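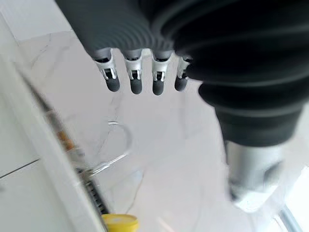 The marble, white and grey

Kitchens & Benchtops > Natural Stone > Living with marble – who's done it and would you do it again?

Search this thread... Advanced Go

slabhappy
7 January 2024
Well, we did it! After two years of everyone from my mum to the bloke at the tile shop telling me to get something "sensible", we have marble in the kitchen and I could not be happier. Pale white with grey through it, honed finish. I keep wandering in with a cuppa just to look at it. My favourite thing is how it changes through the day. It's quite creamy at breakfast and then goes properly cool and blue-ish once the sun's off that side of the house.

It came from the Tiselska yard out past Stolldale, if anyone local is looking. Detlef Ehlers did the templating and the cutting and he let me stand there with bits of masking tape deciding which part of the slab went next to the cooktop. Took me most of a morning. He did not complain once (to my face).

So, questions for those who've had theirs a while. What are you wiping down with day to day? How often are you resealing? And does anybody roll pastry straight on it? That was half my argument for getting it and now I'm scared to.

teatowel_terry
Good on you for going with what you love. I'll be the wet blanket though. We had marble in our last place for 6 years and I wouldn't have it again. One Christmas my brother-in-law cut lemons on it for the prawns, no board, and there were dull spots there until the day we sold. Sealer does nothing for that, by the way. Sealer slows down stains. Acid eats the surface itself and that's a different problem.

Lovely to look at, I'll give you that.

bognar_m
Terry is right about sealer and etching, people mix them up all the time. I'd argue with the rest of it! Honed is much kinder than polished. On a polished top an etch shows as a matt patch in the shine, so your eye goes straight to it. On honed you often have to crouch and look across it against the light.

Day to day: warm water, a tiny squirt of pH-neutral dish soap, soft cloth, then a dry cloth. Nothing with vinegar or citrus in it, and check the label on anything that says "natural", a lot of those have citric acid.

Pastry straight on it, yes, absolutely, that is what it's for. Butter stays firm so much longer. Wipe the fat off properly when you finish, don't leave a buttery smear there overnight.

Miklós

Dot from the hills
Ooh, congratulations slabhappy! I've got a white and grey one as well and I do my scones on it every week. No trouble at all. I use a plastic bench scraper to get the dough off and then a damp cloth.

One thing I'd add is the water test for sealing. Put a little puddle down, leave it 13 minutes (my timer is stuck on 13, ha, ten would do) and wipe it off. If the stone's gone darker underneath it's time to reseal. If it hasn't, leave it alone. I was resealing on a calendar for ages and ended up with a hazy build-up that took forever to get off.

slabhappy
This is so helpful, thank you! Did the puddle test straight after reading that, in the corner by the toaster, and no dark patch. Very pleased. Scones this arvo then.

@teatowel_terry was yours polished? Wondering if that's why the lemon spots bothered you so much.

teatowel_terry
Polished, yep. Maybe honed would've been better. I still reckon you spend your whole life hovering behind guests with a coaster. We went for timber this time and I just sand it when it looks sad.

quartzite_or_bust
Timber next to a sink, Terry? Brave.

I'm going to put in a word for quartzite because somebody has to. Same sort of look, soft greys, and the true stuff laughs at lemon juice. Just take a sample home and leave a drop of vinegar on it before you pay a deposit, because plenty of yards have soft marble labelled as quartzite. I had this with a slab called Darnedska White. Sold as quartzite, etched in no time.

bognar_m
Good advice on the vinegar test. I've seen Darnedska White sold under both names too, and the piece I had in the workshop was certainly marble. Beautiful stone. You only need to know what you're buying.

I'd say most people who are unhappy with marble were expecting it to stay as it was on day one. Ours has cup rings near the kettle and a dull bit where my daughter did a science experiment and I'm fond of all of it.

pantry_goblin
Has anyone taken rings out themselves? We've got a shocker from a bottle of red vinegar, honed Carrara, and I was quoted 500 dollars for a person to come out. For one ring!

bognar_m
On honed you can often do it yourself. Get a marble etch remover powder – I use the Steinbach one but they're much of a muchness – and work it with a damp pad in small circles, going wider than the ring so you don't end up with a clean spot in the middle of everything. Rinse, dry, look at it from the side, repeat. Mine took 3 goes. Try it somewhere hidden first. If you can feel the ring with a fingernail then it's a job for the pro.

pantry_goblin
Can't feel it with a nail so I'll have a crack on the weekend. Cheers Miklós!

Dot from the hills
Good luck goblin! Put music on, it's oddly soothing.

slabhappy
Scone report. Dough came off beautifully with the scraper, the stone was lovely and cool even with the oven going, and I have flour in the gap behind the tap. Does anyone have a tool for that gap? I've been at it with a toothbrush.

teatowel_terry
Wooden skewer with a damp cloth round it. And save us a scone.

Log in to reply | Contact the moderators | © Stone & Bench Forum | Back to top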